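Clock Drift and the Two-Arm Control Loop

2022-02-22

The last post ended with the controller holding a steady rate on one arm. Since then I have moved it to two arms, and most of January went into finding out why the second one lagged.

The symptom was easy to reproduce. Send both arms the same joint trajectory, log the reported positions, and plot the difference. The error stayed flat for the first few minutes and then began to climb in steps. Each step was 8 ms, one full control period. Restarting the driver cleared it.

I suspected the network first and was wrong. Round-trip times were well inside the budget, and the packet capture showed no retransmits. The fault was in Riteo, the small scheduler I wrote to feed commands to the drivers. It kept a separate timer for each arm and computed the next wakeup from the time the previous write had returned. A slow write pushed every later tick back by the same amount. With one arm this only stretches the trajectory. With two, the arms drift apart and never come back together.

The fix has two parts. Riteo now runs a single timer and computes every deadline from the start time, so a late write costs one tick and no more. The drivers also stamp each state message on arrival, before parsing, and the planner matches pairs by stamp. If the two stamps are more than 4 ms apart, the pair is dropped and the planner reuses the last good one.

Current state of the setup, on the branch with the shared timer:

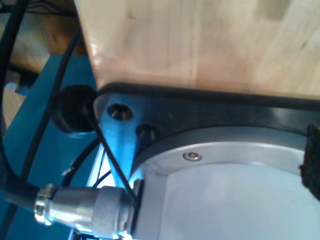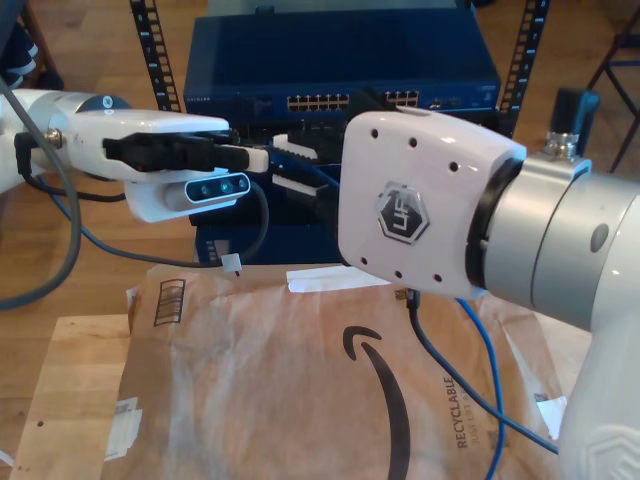
Why not run each arm from its own process and synchronize them over the network?

Because the planner needs both joint states before it can check for collisions between the arms. Separate processes would still have to meet at that step, and the wait would move from the timer to a socket. A single process with one clock is easier to log and easier to stop.

Grirora, the collision checker, needed one change. It used to accept whichever state was newest for each arm, even if the two came from different ticks. It now takes a matched pair or nothing. Planning time did not change in any way I could measure.

Still open:

The depth stream has its own clock. I apply a fixed offset at startup, and it is good enough for slow motions.

Shutdown order matters more than it should. If the planner exits before Riteo, the last command is repeated for 5 ticks before the watchdog trips. I want that down to one.

The log format is still the old one – 12 columns per arm, no header. I will change it when I rewrite the plotting script.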